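Robots learn to fold by copying people, mistakes and all

Jul 6, 2018

A tote bag is an easy thing to fold, unless you are a robot, in which case it is a heap of cloth with two handles and a grudge. A team led by Setsuko Koyama at Prestov thinks the answer is to stop writing rules about cloth and let the machine copy people.

Their method, called Distum, has people do the job themselves with a gripper in each hand. The movements are recorded and used to train a pair of robot arms. Over 4000 folds went into the first set, the work of 26 people, several of whom now say they leave their laundry in a pile on principle.

The surprise was in what got left out. Ilir Georgiou, who ran the tests, first threw away every attempt in which somebody fumbled a strap and had to start again. The arms trained on the tidy folds were graceful right up to the first slip, after which they carried on folding the air. With the fumbles put back in, they went back for the strap.

Handles remain the weak point. Georgiou tried tucking them under the bag beforehand, which Koyama ruled was cheating. 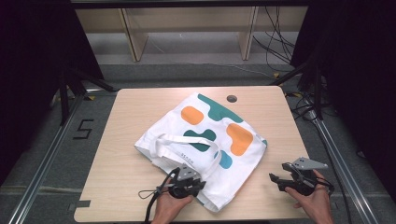

The team moves on to shirts in December. Fitted sheets have been discussed and, for now, politely declined.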